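Tech Help > Cables & Adapters > USB > Adapters and Dongles

Do small USB adapters really wear out, or am I being sold something?

Posted by brutport_basement, January 27, 2018

I have a drawer full of small USB adapters and I am tired of the advice I keep getting about them.

Background. I do all the computer odds and ends for a family print shop. We have two desktops, a label printer, an old scanner and a laptop that goes out to customers. Over the years we have ended up with a pile of the little plug-in adapters, the short stubby kind with no cable. Some came in the box with other stuff, some I bought. The newest one is from Prarka and I got it in July.

The Prarka one drops out. I plug it into the laptop, it works for a while, then the laptop makes the disconnect sound and then the connect sound. Sometimes it does this three times in a row and then behaves for the rest of the day. If I touch it, it drops out more. If I leave it alone it mostly stays up, but "don't touch it" is no way to run a laptop that gets carried in and out of a van.

The guy at the counter where I bought it told me these have a rated life of 1,000 insertions and I had "probably used it up." I plug it in once or twice a day. You do the math. Even if that number is real, I am nowhere near it. Then he tried to sell me a gold-plated one at four times the price. I passed.

Things I have read online that I don't believe, or at least would like somebody to back up:

Gold plating makes a difference you would notice in an office.

You have to "safely remove" everything or the adapter itself gets damaged. I can see it for a drive with files on it. For the adapter?

Contact cleaner fixes it. A can costs more than the adapter did.

It's a driver problem. It is always a driver problem, according to people who have never seen the thing.

What I have tried: the other port on the laptop (a bit better), both desktops (works fine on one, not sure about the other because I only left it in over lunch), reinstalling the driver (no change), blowing in it (no change, and I felt silly).

So is it the adapter, the port, or me? And is there a way to find out that doesn't start with buying something?

---

oldstock_ng

Your counter guy took a true thing and bent it. Plugs do have a rated number of insertions. It's a number the maker is supposed to meet under test, and it tells you very little about what kills them in real life. In my experience (I looked after the machines in a school office, 90 of them at one point) hardly any wore out from being plugged in and pulled out. They died from being leaned on. A stubby adapter sticks out of the side of a laptop, the laptop goes on somebody's knees or into a bag with the adapter still in it, and the plug gets pushed sideways. Do that enough and either the solder joints inside the adapter crack or the spring contacts in the port get bent away from where they should be. From the outside both look perfectly normal.

"If I touch it, it drops out more" is the useful sentence in your post. That points at something mechanical. I would stop reinstalling drivers.

You can sort out which side is at fault with what you already own. You were halfway there with the desktops but you stopped too soon.

1. Put the Prarka adapter in the desktop where it worked. Leave it 30 minutes with something running through it. Then push it lightly up, down, left and right with one fingertip. Lightly. You are looking for a dropout, so don't lever on it.

2. Take a different adapter out of your drawer, any of them that you know works, and put it in the bad port on the laptop. Same thing, leave it, then nudge it.

3. Write down what happened. I'm serious. People come back a day later and tell me "I think it was the second one."

If the Prarka drops out on the desktop too, it's the adapter and you throw it away. If the other adapter drops out on the laptop, it's the port, and the new gold one would have done exactly the same thing and you'd be out the money. If both happen, you have one of each, sorry. If neither happens, then it may only be a loose fit between that particular plug and that particular port. Cheap plugs vary. I've had adapters that rattled in one machine and needed a good tug to get out of another.

Your list:

Gold. The contacts on most decent plugs already have some gold on them. What they show you on the package is usually the shell, the metal part around the outside, and plating that does nothing for your dropouts.

Safe removal. You're right to doubt it. It protects the data. It does nothing for the metal.

Contact cleaner. It works when the contacts are dirty. A print shop has paper dust and you say the thing rides in a van, so I wouldn't rule it out. You don't need the fancy can. Isopropyl alcohol from the drugstore, the strongest they have, on a bit of lint-free cloth wrapped over something thin and made of plastic or wood. Computer off, let it dry properly. Don't stick metal in the port. Don't use water. Don't use an eraser on the contacts either, whatever your uncle says, as it leaves crumbs and takes the plating off.

Drivers. If it dropped out with nobody touching it, at odd times, I'd look at power saving before drivers. Windows likes to switch off USB ports to save battery. Open Device Manager, go to the USB root hubs, open the power tab and uncheck the box that lets the computer turn the device off. It costs nothing and you can put it back. I doubt it's your whole problem but it might be the part where it misbehaves on its own and then settles down.

One more, if it turns out to be the port: don't open the laptop up yourself unless you've soldered before. Use the other port, and put a short extension cable between it and the adapter. The cable takes the knocks and the adapter just lies on the desk. A plain short one is fine. I used Anex ones and have no complaint, but I've no reason to think they're better than any other.

---

tinfoil_and_toner

They are all junk. I've bought 300 of these for work and I stopped caring which brand. Buy three cheap ones, use one, when it goes bad use the next. Your time is worth more than this. Also update your BIOS.

---

brutport_basement (original poster)

To the second answer: no thanks on the BIOS. If it drops out when I touch it with a finger then I fail to see how the BIOS comes into it. And three cheap ones in a bad port is three cheap ones that don't work.

To the first: okay, I did your test and I wrote it down. On the good desktop, half an hour, pushed it in all four directions, nothing. Did it again because I didn't trust it. Nothing. On the laptop, bad port, with an older adapter from the drawer: dropped out on the first nudge upward. Tried a third adapter, same thing. So it's the port, and I take back some of what I said about Prarka. I don't take back what I said about the counter guy.

I did the alcohol as well. The cloth came out gray. It still drops out when nudged, but I had to push harder to get it to do so, so make of that what you like. I'm not ready to call it a fix after one afternoon. The power box was checked on every single hub. I unchecked them all.

I've got an extension cable on it now, in the other port. I'll believe it when it has been in and out of the van for a couple of weeks.

---

shelf_life_ng

Adding a bit, as the test above is right but it leaves out the drawer.

I don't buy that a healthy adapter goes bad from sitting. But loose in a drawer with paper clips, staples and coins is not sitting. I've seen a staple inside a plug, pressed flat against the contacts, and the person had been through two computers trying to find the "driver problem." A thing like that could hurt a port, too. So before you trust any of those drawer adapters as your known good one, look into the open end with a flashlight. You want it clear inside, with the contacts lying straight and all looking alike.

Then keep them in something with small compartments. The clear-drawer parts boxes they sell for screws do the job and you can see what you've got. Skip the little rubber caps. Everybody loses them, and I have my doubts that they do much besides hold the dust in.

Put a scrap of tape with the date on each one when you first use it. Next time somebody at a counter tells you that you've used it up, you'll have something to say back.

I would also be careful about calling the port dead on the strength of one afternoon. Both of your other adapters came out of the same drawer. Check them first, then run it again.

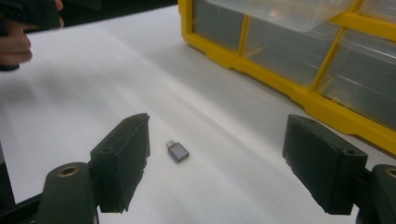 Small USB adapter on a white bench, plug end pointing to the back, with the parts drawers behind to the right.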